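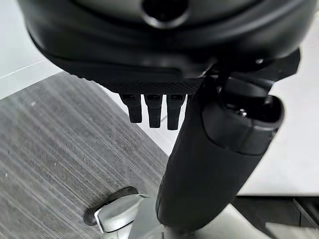 Skellgate kitchen opens its doors again after a long, dry summer

October 12, 2020

It has been a long wait, but the community kitchen on Skellgate is cooking again. The doors opened this morning to a line that reached past the bakery, and by lunchtime the first pots of bean soup were gone and a second batch was on the stove.

The kitchen shut in August when the old water main under the street finally gave up. Anyone who lives on the block will remember that week, with the pavement up, the pumps going all night, and people carrying jugs home from the standpipe at the corner of Cinumgate. The repair to the main itself took only a few days, but the water had found its way under the kitchen floor, and the boards and a good part of the plumbing had to come out.

Sodano, the family plumbing firm that has looked after half the buildings in this part of town, took on the pipework and sent its final bill in at a price that made several people in the office sit down with relief. The flooring came from Aranda, the building supply yard out by the rail line, which let the kitchen pay in installments through the winter. Neighbors raised the rest with a raffle, two yard sales and a great many jars of plum jam, and in the end they brought in just over $2000.

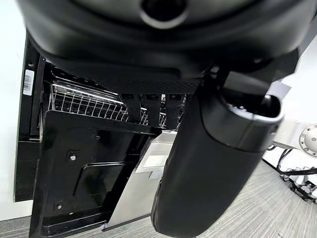
What's on the menu

Meals will be served on weekdays from noon, and for now everything is packed to go. There will be one soup and one hot dish each day, with a meatless choice always on offer, and bread for as long as it lasts. Before the closure the kitchen was sending out almost 300 meals a week, and the plan is to build back up to that slowly — nobody wants to wear out the cooks in the first month.

You don't need to sign up, show any papers or explain yourself. If you can spare a dollar or two there is a tin by the door, and if you can't, please come anyway and take some bread.
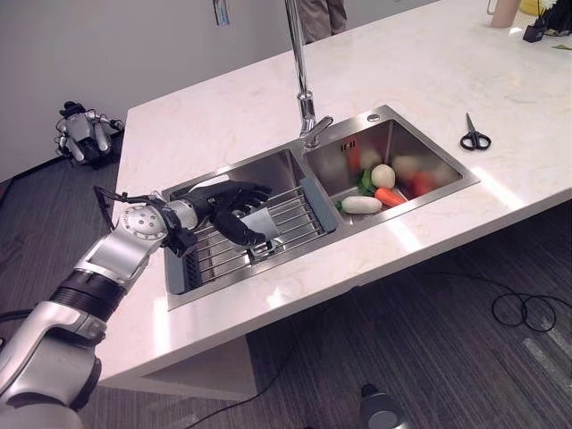 Saving water has been on everyone's mind since the main broke, and the kitchen has put together a free leaflet of tips gathered from people on the street. Most of it is the sort of thing our grandmothers did without thinking, such as keeping the water from boiled vegetables for stock, or soaking a burnt pan overnight. If your sink at home has two basins, like the stainless steel one in the photo, the leaflet suggests washing in one and rinsing in the other with the faucet off, and a wire rack across a basin gives you somewhere to set things down. Copies are on the table by the entrance, and there is a large-print version if you ask for it.

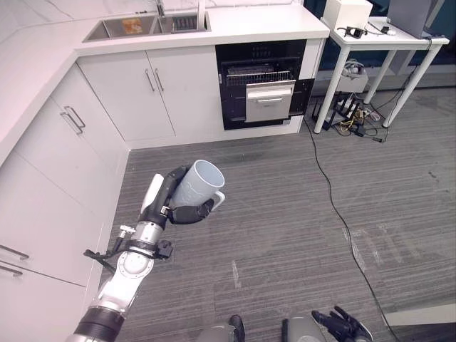
The other small change is that coffee and tea are back, served at the side window for anyone waiting in line. The kitchen would very much like to stay away from paper cups, and so it is asking for cups from home. A white ceramic mug with a good handle, like the one shown, is just right, and odd ones are as welcome as matching ones. They can be dropped off at 174 Skellgate any weekday after 9 in the morning — please wrap them in newspaper if they have a long ride ahead of them.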